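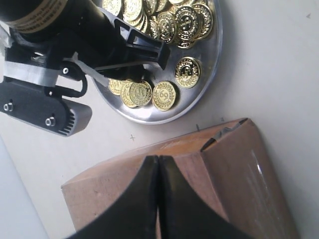 About Mutell

Mutell is a small theatre company based in Pestdale. We make and tour new plays, mostly for halls, libraries and studio theatres that don't get many visits from professional companies. We also run classes for adults and a youth group, and we look after the studio on Nenville Road, where we rehearse.

How we started

The company grew out of an evening class in stage lighting. A few of us wanted somewhere to use what we had learned, and the upstairs room of a pub was available in November. The first production had a cast of two and a borrowed dimmer board. It ran for three nights and the last one was full, so we did another in the spring. We became a registered charity some years later, when the touring work got too large to run from a kitchen.

What we do

We produce two shows a year. The autumn show opens in Pestdale and then goes on the road until the clocks change. The spring show stays at home and is usually a first full production for a writer from the region.

Everything we tour has to fit in one long-wheelbase van and go up in under three hours. Our writers and designers know this before they begin. We carry our own lights, sound and masking, and we can play in the round, end-on or on two sides. The smallest room we have played holds 40 people and the largest 400.

Last season 3,137 people bought a ticket for one of our shows.
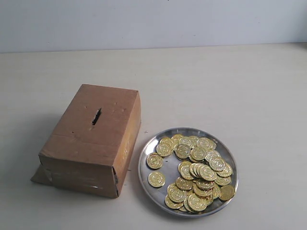 Coins and a cardboard box on the table.

Our latest show is Hà, a play for three actors about a family restaurant and the flat above it. It will go out again next autumn with some changes to the second half. Venues that would like to book it should get in touch before the summer, as the route is normally fixed by then.

The studio

The Nenville Road studio was once a carpet showroom. It has a sprung floor, blackout blinds and a small kitchen. There is level access from the car park and an accessible toilet on the ground floor. Other companies can hire the room when we are out on tour. Rates are on the hire page and include heating.

Classes and youth theatre

Adult classes run in ten-week terms and cover acting, playwriting and basic stagecraft. You don't need any experience for the beginners' course. The youth theatre is for ages 11 to 17 and has 20 places. There is usually a waiting list, so please send the form in early even if you aren't sure about the date.

We keep some free places in every class for people on low incomes. Tick the box on the form and we will not ask for proof.

How we are paid for

A little over half of our income comes from ticket sales, fees from venues, classes and hire. The rest is grants and gifts. Our accounts are available on request from the office.

Working with us

We read new scripts twice a year and reply to everyone, though it can take a few months. Freelance stage managers and technicians can send a CV at any time. Auditions are listed on the news page.

The office is open from 10am to 4pm during term.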